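How Does a School Buy a Robot Arm?

Have you ever saved your pocket money for something big? Maybe you wanted a bike. First you looked at the price. Then you found out that you also need a helmet, a lock and a pump, and your money was not enough any more. When grown-ups buy a robot, they have exactly the same problem.

My name is Ragnvald Engebretsen and I help schools and small workshops to plan which machines they will buy. I come from Norway, but now I live in Canada, and in this text I will explain how the planning is done. You can try it yourself at the end.

Step one: What is the job?

Many people start with the robot. They see a nice one and they want it. I ask them to close the catalogue and to write down the job in one sentence. The sentence must say what the robot will pick up, where it will take it from and where it will put it down.

"We want a robot for the kitchen" is not a good sentence. It is too big. "We want an arm that can lift a small cup out of a sink and put it in a rack" is a good one. Now we can ask real questions. How heavy is the cup? How far is it from the sink to the rack? A long, strong arm costs much more money than a short one, so it is worth to measure before you pay.

Step two: Make the list of everything

An arm alone can do nothing. It is like a lamp without a plug. So the next thing is a list, and it is always longer than people expect. Last October I made such a list with the school in Pearce. They had chosen a small arm called the Flokimeck, and the children had written only one word on the paper: "Arm". After one lesson we had 19 things. 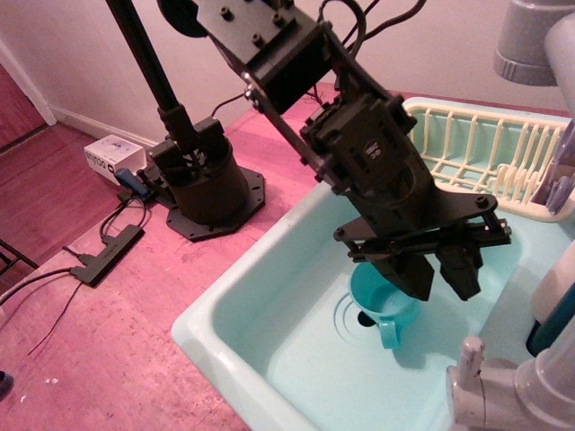

Small things are easy to forget when you make a budget, and I like to ask children to hunt for them. A budget is a plan for your money, where each thing you need gets its own line. The arm gets a line, of course, and the gripper too, those two black fingers at the end that point down to the teal cup. But look behind the arm and to the left. There are black cables, and a black block where several of them can be plugged in. The round base stands on a plate with bolt holes around it, and bolts can also be a line in a budget. Then come the practice things. A toy sink, a cup and a dish rack cost much less than a real kitchen, and a plastic cup does not break so easily if it falls.

Step three: Sort the list

Take three coloured pencils. Green is for things you must have on the first day. Yellow is for things that can wait. Blue is for things you have already at home or at school. Blue is my favourite colour in this work! The Pearce children found that they had already a table, a computer and a whole box of toy dishes from the kindergarten room.

Step four: Keep some money back

Parts get worn out. A gear inside the arm may break, or a cable may be pulled too hard. If you spend every dollar on the first day, then the robot must stand still when this happens. My rule is simple. From each 60 dollars, I put 11 dollars in an envelope for repairs and I do not touch it.

You should also ask the shop how long you must wait for a new part. One shop, Vodness, told us 44 days. Another shop, Pronlow, had a higher price, but they could send the part by Wednesday. The cheaper shop is not always the better one. It depends on whether you can wait.

Step five: Who will take care of it?

A robot needs time also, not only money. Somebody must tighten the screws, wipe off the dust and learn how the program works. Write a name beside each of these jobs. If there is no name, you are not ready to buy yet.

Now you try

Think of one small job at home, for example putting socks in a drawer. Write the job in one sentence. Make your list and colour it green, yellow and blue. Then show it to a grown-up and ask what you have forgotten.

Some difficult words

Budget: a plan that shows how you will use your money.
Gripper: the hand of a robot arm.
Spare part: a part you keep, or order, to replace a broken one.

Comments (4)

Mrs. T, grade 4
We did the sock drawer on the board. My class forgot the electricity! Is that a line in the budget as well?

Ragnvald Engebretsen
Yes, it is a very good line. For a small arm it is not so much money, but write it down.

owen_and_dad
Owen's list has 23 things and one of them is a cushion in case the robot falls off the table. He coloured it blue, we have a cushion.

Priya
what if you only have blue things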